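验收

埃斯佩兰萨·哈达德（Esperanza Haddad）接手乌姆盖特的检验工作时，前任留下一本登记簿、一把钢直尺和一句话：公差写在封底。封底上什么也没有写。

她按自己的办法重新制表。表头五栏：编号、部件、测量值、判定、备注。备注栏宽度为其余各栏之和。前任的登记簿里，备注栏最窄，多数空着，偶有一个“可”字。

送检的东西是一种金属丝支架，厂方库诺特，型号菲廷，订货方马尔霍特拉。合同规定首批交付2,000件，抽检10件。合同附图标明：底座一个圆环，环内一根横撑，横撑中点立一根竖杆，杆顶为线圈构成的空心球。附图没有标明用途。她查了往来函件，信里一律称“该物”。

用途不在检验范围之内。她仍在备注栏写下“用途未述”，随后用尺比着划掉，在旁边签名。按规定，划掉的字必须仍可辨认。

检验分四步。第一步，静置。支架放在白色台面上，松手，等待，观察底环是否贴合。第二步，目测竖杆与台面的夹角，有疑问时用角尺。第三步，检查球体各圈的交点。第四步，轻推竖杆顶部，记录摆动停止所需的时间。前三步有判定标准，第四步没有，是她自己加的。

第一件用去28分钟。其中测量占少数，其余时间她在调整观察位置。空心球的问题在于没有正面。站在桌前，横向的圈是一个椭圆；蹲下，椭圆变扁；再低一些，椭圆成为一条线。竖圈也是如此，正对时是弧，侧对时两根细杆几乎重叠，像一道画了两遍的竖线。附图取的是哪一个视角，图上没有注明。

她决定固定一个视角，以后每件都从同一位置看。位置选定后写入作业说明：视线略高于横圈，竖杆居中。

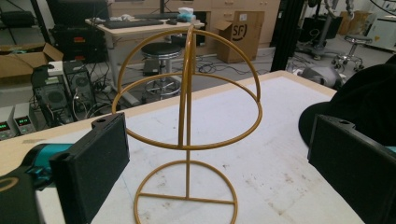

菲廷型支架，置于白色台面。

第四件的竖杆偏斜。偏斜量在公差之内，前提是采用她拟定的公差。采用合同的公差则无法判定，合同写的是“应直”。她把第四件与第三件并排放置，差别明显；单独放置，差别消失。她据此在作业说明中增加一条：不得并排比较。过了一会儿又增加一条：有疑问时可以并排比较。两条之间没有写明优先次序。

第六件没有缺陷。她测了2次，数值相同。她在判定栏写“合格”，备注栏留空，看了一阵，补上“无”。

下午，库诺特来电，询问进度。她报了件数。对方问质量如何，她回答结果以书面为准。对方说，前任通常当天口头答复。她问口头答复的依据是什么。对方想了想，说他一般把东西放在桌上，走到门口，再回头看一眼。

“看什么？”

“看还在不在。”

她请对方重复，并记录在电话登记单上。登记单有“内容摘要”一栏，她照原话填写。

剩下四件，她按既定步骤测完。第九件的横撑焊点略高，手指可以感觉到，尺量不出。表格没有手感一栏。她在备注里写：“焊点，触之可察。”判定合格。

第十件做到第四步时，她推了一下竖杆顶部，开始计时。球体左右摆动，幅度逐次减小。到后来她无法确定它是否还在动。她把秒表按停，又觉得按早了。登记值后面加了一个问号，问号不属于允许使用的符号，她把它划掉，签名。

报告写了两页。第一页为数据，第二页为说明。说明部分列出三项建议：合同补充用途；附图补充视角；“应直”改为数值。另附一项，供厂方参考：现行程序未规定检验员应在何处观察，本次所有目测结论仅对所选位置有效。

报告装入信封，日期写2022年6月18日。支架逐件装回纸箱，每件之间垫纸。第十件暂留台面，作为留样，编号标签系在底环上。

她关掉台灯，走到门口，停下来，回头看了一眼。

然后她回到桌前，打开登记簿，在第十件的备注栏里写：“在。”

马尔霍特拉的回函十一月才到。用途一项，答复为“同前”。她翻查前函，没有找到所指的那一封，于是将回函归档，编号，另起一行登记下一批。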